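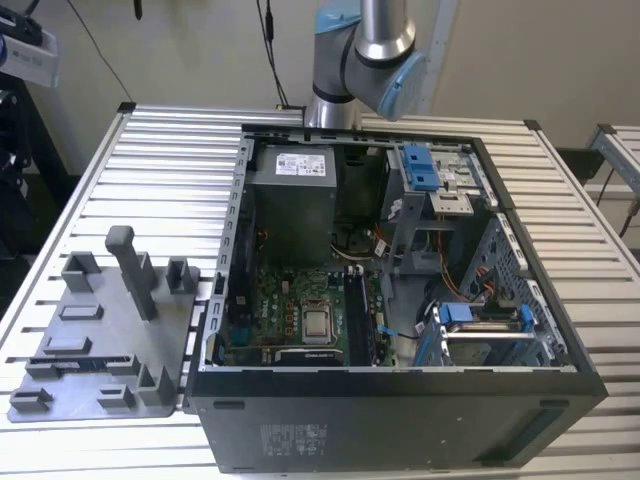 Mahnaz Nouri writes to ask whether a room humidifier may be run all night in winter.

December 7, 2022
Posted by Oskari Peltonen, Zarico Home Appliance Service

1/ It may, provided the tank is filled before bedtime and the unit shuts off when empty. All current Mamton models do so.

2/ Empty the tank each morning and leave the lid open to dry. Standing water should not be kept in it.

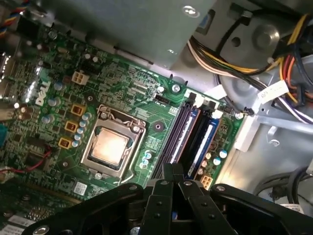
Processor and socket on a Dell motherboard.

3/ Scale should be removed every 7 days with white vinegar - rinse twice afterward.

4/ If windows fog over, lower the setting.

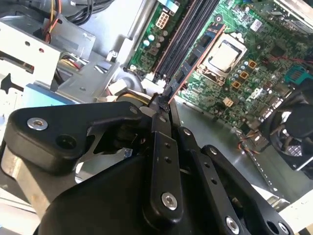

Memory module next to its slots.

5/ Replacement filters for units sold before October may be ordered at our Rerkik counter.

Comments

Amerley Quartey
Does the vinegar harm the rubber seal?

Teun Dewulf
Mine has no shutoff. Is a timer plug acceptable?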